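Home About Archive Gadgets Contact

I've had the Deslow e-reader for 3 weeks now and I love it! The screen is so easy on my eyes, and it weighs next to nothing.

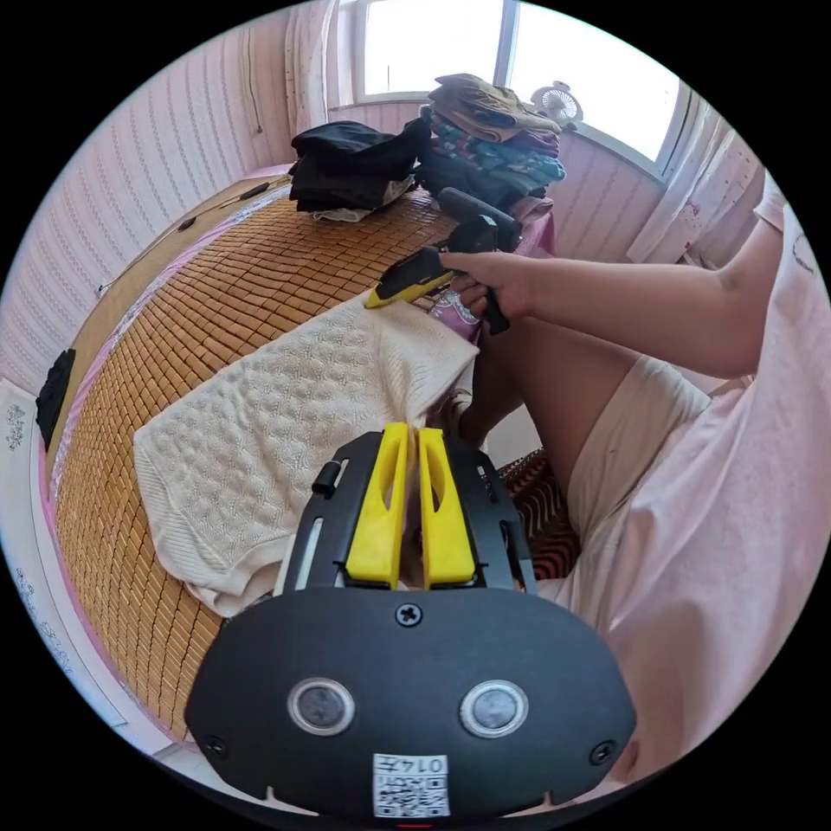
Battery first - I charged it once and it's still at 46 percent. I read in bed most nights, stretched out on the bamboo mat with a cream knit close by, and the warm light is perfect for that.
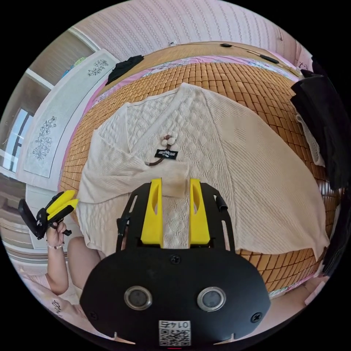

Page turns are quick too, even in big PDFs. Haruto wants one now. Next up, the note-taking pen!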